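Tukcombe Household Notes

Keeping on top of the small print: tips for the kitchen drawer

Every home has a drawer where paperwork goes to lie down. Ours holds takeaway menus, a warranty for a kettle that left us in disgrace, and the terms and conditions of things we agreed to while holding a screaming toddler or a hot pan. This page is for people who buy ordinary things from shops on the internet and would like to be slightly less surprised by what they signed up to.

I am not a lawyer. I run a kitchen, badly, and I return a lot of curtains.

Save the terms on the day you buy

Shops change their terms. The page you agreed to in May may be quite a different page by the time the toaster tray falls off. When you place an order, print the terms page or save it as a PDF, and put the order number in the file name. "Terms" is a hopeless file name. I had eleven of them once and they were all called that, apart from the one called "terms final", which belonged to a holiday cottage.

If the shop sends you the terms attached to the confirmation email, leave that email alone. Do not tidy it. Tidying is how I lost my case against Dundmont over a set of shelves.

Find the four words that matter

You will not read the whole thing. I have a document from Edwood, who sold me a washing-up bowl, and it runs to 1330 words before it mentions returns. Open the page, press Ctrl and F, and search for these:

return
renew
deliver
liable

"Renew" is the one that costs money. It lives near the bottom, usually next to a sentence about how much they value you. If a free trial turns into a paid one, put the end date on the kitchen calendar with 2 days to spare, in pen, in somebody's least favourite colour.

Look for the postal address

A proper shop tells you who runs it and where to write. Look in the footer, then under "About", then under "Contact". If all you can find is a form with a box that stops you after 232 characters, think about how much you want the lamp.

Copy the address on to an index card and stick it inside the cupboard door with the receipts. Masking tape is fine. Parcel tape takes the paint off, as the inside of my cupboard door will confirm.

Keep the box

I know. Nobody has room for the box. Fold it flat, slide it behind the wardrobe, and write the last return date on the edge that sticks out. Some shops will take a thing back without its original packaging and some will sulk, and the wording to look for is "in its original condition". When the date goes by, the box can go out with the recycling.

Trying things out counts, up to a point. Terms often let you handle goods as you would in a shop. You would probably not fry an egg in a shop. Check the pan over dry, put the lid on, see if it fits your hob, and then decide before the butter comes out.

Passwords, accounts and the person who left

If the household shares one account for groceries, read the line about who is responsible for orders placed with it. It is you. It is you even when the order is for 100 sponges and was placed by a lodger who has since moved out. Change the password when someone goes, and take the saved card off while you are in there.

My own Tufa account still had a delivery address two houses ago. Somebody there had a very nice doormat off me.

Using the site itself

Most website terms have a part about what you may do with the pictures and words. For household purposes it comes down to this: printing a recipe for the fridge is usually allowed under "personal use", and printing it on tea towels for the craft fair usually isn't. If you want to sell the tea towels, write and ask. I asked once about a scone diagram and got a yes by teatime.

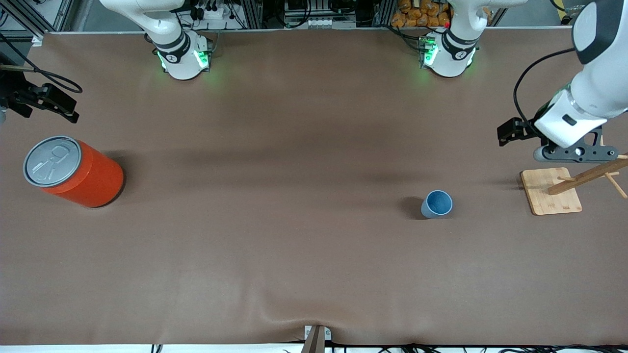 Reviews are worth a look too. Plenty of terms say that once you post one, the shop can use it as it pleases, which is how a remark of mine about a colander ended up in a newsletter with the second half missing. The second half was the part about the handle.

When you do have to complain

Write it down, keep it short and quote their own words back at them. Something along these lines:

"Your terms, as saved on the day of my order, say that I may return unused goods. The goods are unused. Please tell me how you would like them sent back."

Leave out the bit about how long you have been a customer. Put the order number at the top, attach the saved page, and send it to the address on the index card.

Next on the list: getting candle wax off a tablecloth, and what the care label says about it.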